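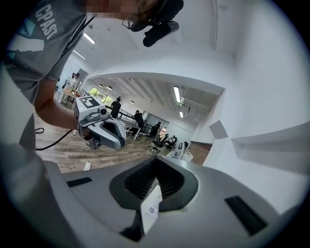

Clendier

Clendier is a still, sour, non-alcoholic drink made from redcurrants, pearl barley and honey. It is drunk cold in summer and warm in winter, and is most closely linked with the town of Isov and the villages of the Odier valley. The name is used both for the finished drink and for the thick syrup from which it is mixed. In shops outside the valley it is often labelled "currant barley", a name little used by those who make it at home.

Name

The word is usually traced to a farm of the same name on the east bank of the Odier, where redcurrants were grown for sale. An older form, clendery, is found in household recipe books and was still used by some speakers in the upper valley within living memory. A second account links the word to a local term for the cloth through which the fruit is strained. The cloth is now known as a clender, but this use is recorded later than the name of the drink and may have been taken from it.

Ingredients

The base is the strained juice of ripe redcurrants. Whitecurrants are used in a few villages and give a pale straw-coloured drink with less acid. Blackcurrants are not used. Fruit is picked on the stalk and the stalks are left on during the first heating, as they are said to give a slight bitterness. They are removed with the skins when the juice is strained.

Pearl barley gives the drink its body. The grain is rinsed, simmered until soft and drained, and only the cooking water is kept. The boiled grain is commonly used up in soup or in a baked pudding with milk.

Honey is the usual sweetener. White sugar replaced it in many homes when sugar became cheaper, and both are now accepted. Drinks made with sugar are clearer and keep their red colour longer. Those made with honey turn brown at the edges after a few weeks and have a stronger smell.

Some recipes add a strip of lemon peel, a bay leaf or a small piece of fresh ginger. Ginger is confined largely to the winter version.

Preparation

A common household recipe uses 548 g of redcurrants, 300 g of honey and a litre of barley water. The fruit is heated gently with a few spoonfuls of water until the skins split. It is then poured into a scalded cloth and hung over a bowl to drip. Squeezing the cloth gives more juice but makes it cloudy, and most written recipes advise against it.

The barley water is warmed and the honey stirred in until dissolved. The juice is added off the heat. If the mixture is boiled after this point the fresh taste of the fruit is largely lost and the drink takes on a jam-like flavour. It is cooled, covered and left overnight before serving. A pale layer of starch settles at the bottom and may be stirred back in or left behind when pouring.

Clendier syrup is made in the same way with much less barley water and a greater weight of sugar. It is diluted at serving, commonly one part syrup to five parts cold water.

Serving

The summer drink is served without ice in straight-sided glasses. Ice is avoided in traditional households on the ground that it thins the drink as it melts; the jug is instead kept in cold water or in the refrigerator. In cafés in Isov it is often sold over crushed ice and topped with soda water, a form known as long clendier.

Warm clendier is made from stored syrup. It is heated to just below a simmer, never boiled, and served in cups with a slice of ginger. It is sold from stalls in Isov in November, when the last of the summer's syrup is traditionally opened.

A small glass is sometimes served alongside cold meats or a hard sheep's cheese. The undiluted syrup is used as a sauce for rice pudding and curd cakes, and as a glaze for roast duck.

Storage

The mixed drink keeps for three or four days in a refrigerator. Its barley content makes it spoil faster than plain fruit cordial, and early signs of spoilage are a thin ropy texture and a smell of yeast. Drink that has begun to ferment is thrown away. There is no established alcoholic form, although fermented redcurrant wine is made separately in the same area.

Syrup in sterilised bottles keeps for several months in a cool, dark place. Once opened it should be refrigerated. Freezing does little harm to the flavour, but the starch separates on thawing and the syrup must be shaken hard before use.

Commercial production

The drink was made only in homes and farm kitchens until the Bélanger works opened in Isov as a bottler of mineral water and added clendier to its range. Bélanger clendier was sold in stoppered bottles on which a deposit was paid. The works used sugar in place of honey from the outset and filtered the drink to remove the starch, giving a clear red liquid that was lighter in body than the home-made kind.

Bottles from the works held 309 ml, an odd measure that came from the moulds already in use for mineral water. The size was kept when the moulds were replaced, and it is still found on the current bottles. A concentrated syrup was introduced later and now accounts for most sales.

Unfiltered clendier is made by smaller producers in the valley and sold at farm shops and markets. There are about 22 of these, many of which work only during the currant harvest and sell out before winter. Their labels normally state the type of honey used.

Variants

Upper Odier clendier contains more barley and is thick enough to coat a spoon. It is traditionally given to people recovering from illness and is often eaten from a bowl.

White clendier is made from whitecurrants with sugar and lemon peel. It is common at weddings.

Milk clendier is a mixture of syrup and cold buttermilk. The acid of the fruit thickens the milk slightly, and the drink must be taken soon after mixing or it will form lumps.

See also

Barley water
Cordial
Fruit syrup
Redcurrant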